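Every demonstration counts, except the ones that don't

The pitch goes like this. You don't program the robot any more, you show it. Somebody takes the controls, works the arms through a chore a few hundred times, and the machine picks up the knack the way an apprentice would.

I've now read the Vondgate project's June report twice, and I'm still waiting for the apprentice. Its operators logged 1,880 demonstrations of small household and play tasks. For scooping toy fish with a net they recorded 395 and kept 375. What was wrong with the others? The report says "operator hesitation" and moves on.

That bothers me. Hesitation is what a person does when the fish drifts and the net has to wait. Strip it out and you've taught the arm to behave as if the water never moved. Jollitz, which supplied the training software, calls this cleaning. I'd call it coaching the witness.

Then there's the labour. Guiding two arms by remote control is slow, fiddly work, and the report names just 3 operators. Whatever the robot learns, it learns their habits – which side they come in from, how high they hold the net. Swap the tray for a washing-up tub and I wouldn't bet my lunch on it.

I'm not against any of it. Showing beats writing code for a job like this. But publish the discarded runs, and let a stranger set the table before the next test. Until then, "it learned from us" is a favourable way of saying it was copied from a very tidy pile.
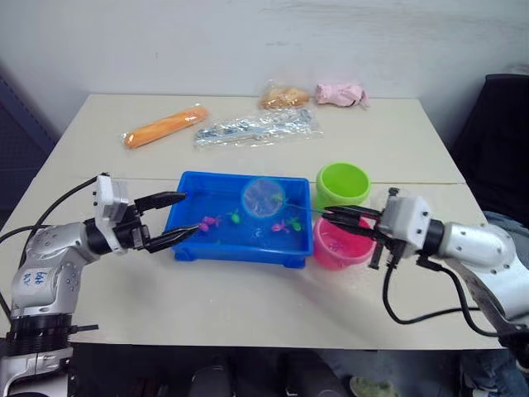
Cluston, Aug 30, 2025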